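Progress report to the Wavness program office, second quarter. Prepared by Mareike Ruppert, Galtham catchment group.

## Work completed

Sediment sampling at the Kollum weir finished in May. The crew took 165 cores from the upper pond and the fish ladder approach, against a planned 200. The shortfall is all on the east bank, where the access track stayed closed after the March washout. The east bank cores are carried over to next quarter at no added cost.

Turbidity loggers at both gauges ran without a gap. The Stüber gauge recorded 2,863 valid readings after drift correction. Readings from the first week of April were discarded; the wiper had fouled with algae and the offset could not be recovered.

## Lab and analysis

Grain size analysis is nearly 1,163 subsamples in, with the clay fraction still to be run. Colour was logged against the soil chart before drying, as agreed in the revised method. Organic content in the upper pond is higher than the baseline report assumed, and the dredging volume will need to be recalculated.

The lab share of the budget is on track. Freight was over by a small margin, offset by lower boat hire.

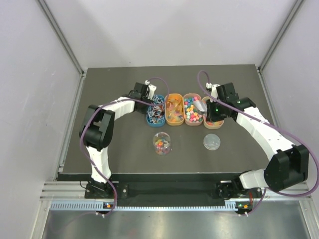
## Next quarter

- Reopen the east bank track and take the remaining cores.
- Finish the clay fraction and issue the data tables.
- Revise the dredging estimate and send it to Wavness for comment before the August meeting.
- Replace the wiper on the Stüber logger.

One decision is needed from the program office: whether the fish ladder cores should be tested for metals. The quote is attached and holds until the end of July.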